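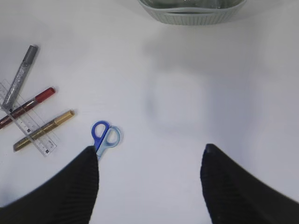

21 de março de 2025

Primeiro dia do outono e trinta e um graus às oito da manhã. O aplicativo Climeo, que eu pago, me desejou "uma estação aconchegante" e sugeriu uma manta. Fechei a notificação suando.

Passei a manhã inteira no condomínio, sem sair do apartamento. Explico, para a pessoa que eu for daqui a vinte anos e que talvez tenha tido a sorte de esquecer: a administradora Van Dusen resolveu trocar os hidrômetros e a minha conta de água veio em R$ 2.934. Moro sozinha. Tenho um cacto e uma samambaia em processo de desistência. Liguei, a gravação me disse que eu era muito importante e depois tocou uma versão de flauta de uma música que eu gostava até hoje. Quando finalmente atenderam, a moça perguntou se eu tinha piscina. No sexto andar, 377 metros quadrados a menos do que seria preciso para ter uma piscina. Ela anotou "não".

Protocolo aberto. Prazo de dez dias úteis, renovável pelo mesmo período, o que me parece um jeito educado de dizer julho.

Almocei o arroz de ontem com o feijão de anteontem e um ovo de hoje, para manter alguma ligação com o presente. Lavei a louça com uma economia de água comovente, fechando a torneira entre um prato e outro, como se o hidrômetro pudesse me ver e se arrepender.

De tarde tentei trabalhar. A tradução do manual do Stimotness está parada na página 10 faz três dias. É um aparelho de massagem para os pés que, pelo que entendi do original, também serve para a nuca, para o humor e para "a harmonia dos ambientes compartilhados". Gastei quarenta minutos decidindo entre "vibração suave" e "suave vibração". Escolhi a segunda, fui fazer café, voltei e troquei pela primeira. O cliente paga por palavra, de modo que as duas valem rigorosamente o mesmo, e eu sei disso, e mesmo assim.

O café, aliás, acabou. Desci ao mercado com uma lista de um item e voltei com pilhas, um pano de prato com desenho de limões, meio quilo de cebola e uma goiabada em promoção. O café ficou lá. Desci de novo. O porteiro me deu boa-tarde pela terceira vez com a mesma entonação da primeira, sem um pingo de julgamento, e considero isso um talento.

Na segunda descida encontrei a vizinha do quarto andar, que também recebeu uma conta absurda, só que a dela foi de R$ 3. Três reais. Ela tem dois filhos adolescentes, um cachorro de porte grande e uma máquina de lavar que bate de madrugada. Estava constrangidíssima, me pediu segredo e me perguntou se devia reclamar. Falei que a consciência era dela. No elevador me ocorreu que alguém deve estar pagando pelos banhos daqueles meninos, e que o nosso prédio tem um encanamento cheio de mistérios, e que o meu boleto está em cima da geladeira.

Vou esperar até amanhã para bater na porta dela. Amanhã talvez eu seja uma pessoa melhor – ou pelo menos mais descansada, e aí argumento com mais clareza.

No fim da tarde choveu quinze minutos, uma chuva grossa e mal-humorada, o suficiente para molhar as toalhas e para o Climeo me informar, já com sol outra vez, que havia possibilidade de chuva. Recolhi tudo e pendurei de novo na área de serviço, onde as toalhas demoram uma era geológica para secar e adquirem aquele cheiro de porão de navio.

Jantei goiabada. Com queijo, para constar como refeição.

Pensei em ir ao Pukar, o restaurante novo da esquina, mas vi da janela que a fila dobrava a calçada e que as pessoas da fila pareciam felizes de estar nela, e com isso não sei competir. Fica para quando abrir o próximo lugar da moda e esvaziar esse.

Reli agora a página 10 do manual. "Suave vibração" era melhor. Amanhã troco de volta, ligo para a Van Dusen e compro filtro de papel, que também acabou e que eu só descobri depois de subir com o café.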